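Two Arms, One Key Ring

The shared workshop in Salinas has a lathe, two laser cutters and a long-running argument about who finished the wood glue. In the back corner it also has Metonano, a pair of robot arms in an aluminum cell that a handful of members have spent 266 evenings building. Its ambition is to pass a bunch of keys from one hand to the other. My nephew could do this at seven months, though he generally ate them afterward.

I first visited in March, when the arms could wave and not much else. On my return they were bolted side by side to a rail, with a camera on each wrist, and were treating household objects with the caution of a bomb squad.
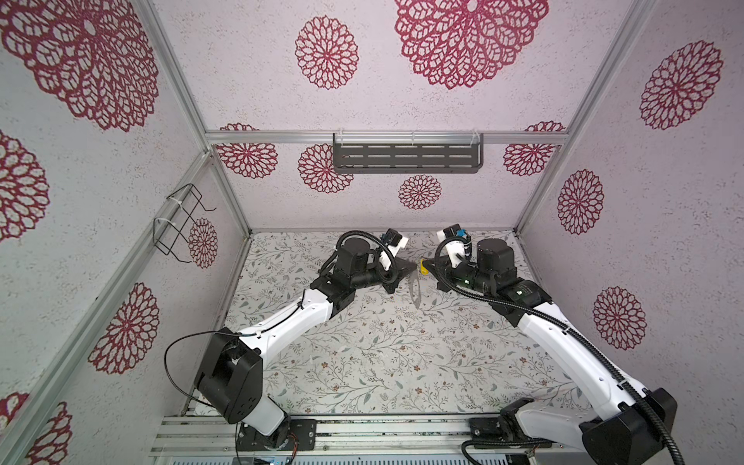

Wallpaper and Other Engineering

The walls deserve a word. Most robots grow up in gray boxes. This one lives among big red doilies, over a floor of leafy vines and little blossoms, like a guest room kept by a strict aunt. The builders say a plain background makes a robot lazy, and that if it can find a key on a floral print it can find one on anybody's kitchen counter. They also say the print was on sale. I suspect the sale came first.

The rest of the cell follows the same household logic. There is a slotted metal shelf on the back wall and a wire basket on the left, and zip ties have done a good deal of the structural thinking. The arms themselves came as a kit from Pleltasura, with a manual of 90 pages, 50 of them safety warnings. Torque settings got half a page and a drawing that was upside down.

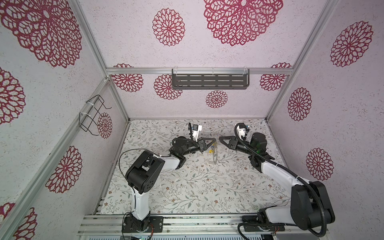 The handoff is where it gets slow. One gripper has to hold on until the other has a decent grip, and for a good part of last year neither would commit. They'd close in, nose to nose, and stop, like two people at a door each insisting the other go first. The fix was a change to the timing, made late one night by someone who forgot to write down what the old number was. This has since been adopted as the house method.

Keys turned out to be a cruel thing to start with. A block stays the shape it was when you picked it up. A key ring rearranges itself out of spite, and every part of it swings on some other part.
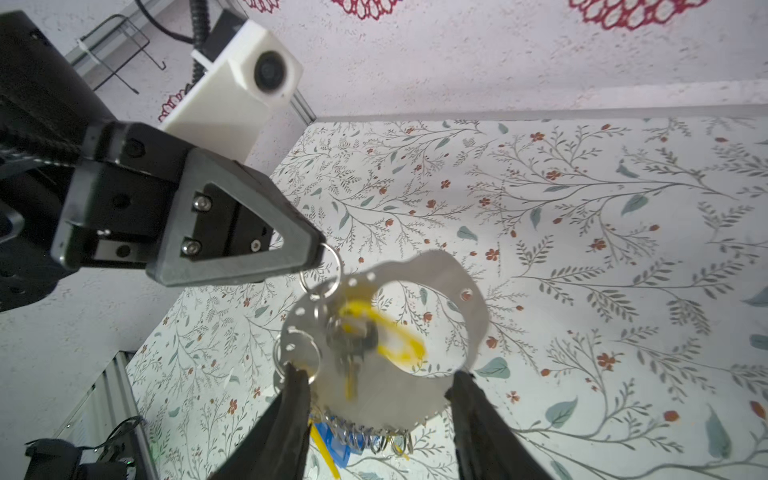

Asness, the software the group runs on top of all this, was written for stacking boxes in a warehouse and has the temperament to match. It likes an object to have a top and a side. Give it a bunch of keys hanging from a metal plate, with a whole fringe of small split rings along the bottom, and it has opinions about where to grab but no firm ones. The members have spent seven weeks teaching it to wait for the swinging to die down. I timed one of these waits and had a sandwich during it.

What they have now is a routine that works often enough to show visitors and fails often enough to keep everyone coming in after dinner. The next goal is a lock. It has been the next goal for a while, and a door has been bought for it, which leans against the drill press and gets in everyone's way.
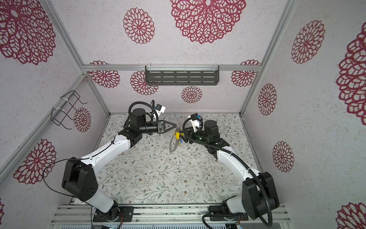
Pleltasura's support desk, when I wrote to ask whether this was a sensible use of the kit, replied that the arms were rated for light assembly and that keys were, in its view, light. It added that most customers give up on handoffs and use a tray. I read this out at the workshop and it went over badly. Someone pointed out that there was a perfectly good tray by the coffee machine and it had been full of lost keys for years.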